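Subject: Re: [flidstead-demos] how many runs before we train?

On Sunday, Brilov list admin wrote:
> We have 87 runs in the folder. Is that enough for a first try,
> or do we hold off till October?

I'd say keep going a bit! I added 17 more last night, so the folder is growing – all on the pale table, jaws starting wide open.
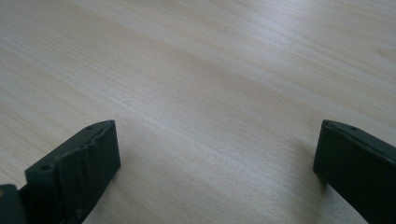

Start pose, fingers open over the bare tabletop

Could someone on the Trenoson side do a batch on a darker surface? I worry it'll learn our wood grain. And please, please trim the dead time at the start – mine too, I'm bad at it.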